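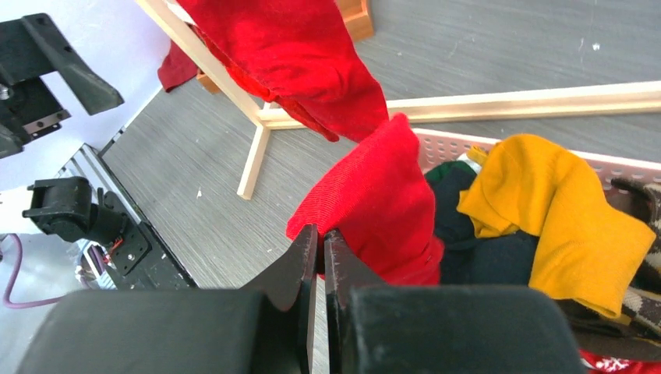

Hadis Laundry Notes, README

What the set holds: 3,622 short entries on hanging and sorting clothes at home, kept by Nabil Salameh and Nhung Đinh across 18 households. Each gives the garment, the colour and whether it was on the rack or in the basket.

Treat the colour column with suspicion. "Red" covers cherry, crimson and maroon, and two red items side by side were sometimes logged as one. Navy and black got mixed up too.

The "dry" field is a guess by whoever filled in the form. I wouldn't build anything on it.

Eight households stopped in December. Their rows are still in, unmarked, which I argued against.

Last changed: Jan 17, 2021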